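Murkance starter kit, two weeks in

11 November 2018

Quick one tonight, I have about nine tabs open and dinner isn't made. A few of you asked if the Murkance kit is worth it after I grumbled about the shipping. Short version: mostly yes. Longer version below, typed fast.

So what you get. The tool set that goes on the end of your arm (arm NOT included, people keep emailing me about this), a cable, the Clunumel software on a stick, a printed booklet that is mostly warnings. I paid 300 for it, plus shipping, plus the customs thing I wasn't expecting. Order number ended in 1,727, which I now know by heart from all the calls. Support is one person as far as I can tell, Rosaura Quintero, and she's great. Answers fast, doesn't make you feel dumb. Sent me a replacement cable without asking for the old one back.

Setup. The booklet says an evening. Took me 2. First evening was all software – Clunumel wants its own folder, and it wants it in the top level of the drive, and it won't tell you so. It just sits there with a gray bar. If yours does that, move the folder. Second evening was bolting down the board and teaching it where the corners are. You drive the tip to each corner by hand, press save, go on to the next. Save does not beep. I did the first corner four times becuase I was waiting for a beep.

After that it's pretty fun. The pushing routine is the one I've used most. You give it a block and a target and it leans down and nudges the thing along with the one finger. No gripping, no lifting. Sounds limited, and it is, but you learn a lot about friction. Cylinders standing up are a pain. The cube behaves. Stars sort of swivel when you catch a point, and then you're chasing them.

Been running it most nights on the color sorting demo. The speed slider goes from slow to way too fast, leave it near the bottom until you trust your corners. Mine lives at a quarter.

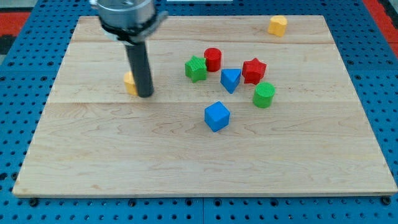
The pushing finger and the blocks on the board.

OK, gripes.

The finger height. There's a setting called "hover" and a setting called "contact" and they are on different pages. Why. Change one and forget the other and you get the tip dragging on wood. I have a scratch from day one. A small one, but I know it's there.

The booklet photos are tiny and black and white, so good luck telling which block they mean when the step says "red". There is a color PDF, you have to ask for it. Ask for it.

Software updates. Had one so far and it wiped my saved corners. Rosaura says the next one will keep them. Write yours down anyway, on paper, they're just numbers.

Noise – fine. Quieter than my printer. I can run it with the door shut and not hear it from the couch.

Compared to the Aller set, which a lot of you have: Aller is cheaper and the software looks nicer, but when I had one on loan in June the tip worked its way loose over and over and I was tightening it every session. Haven't had to touch this one. Aller does have the better manual by a mile. If you've never set up anything like this and don't have a friend to call, I'd maybe go Aller and buy a bottle of thread locker.

Leidy Chávez came over to try it and had the triangle sliding into the corner on her second go, which was annoying. Her tip: push close to the middle of a flat side and use short moves, stop, look again. Long pushes drift. She's right, my misses dropped a lot after that. She also renamed my saved profile to Nina and I can't work out how to change it back, so now everything loads as Nina.

Would I buy it again, yeah. At that price I'd want the color booklet in the box and the two height settings on one page, and I've told them so. If you already have the arm and a solid table, go for it. If your table wobbles fix the table first. Seriously, I lost an hour to a short leg and a folded beer mat.

Next I want to try writing my own push routine instead of the canned ones, Clunumel has a script window I haven't really opened yet. Will post whatever I get. If anyone has a working script for lining blocks up along an edge, stick it in the comments pls, and say which version you're on.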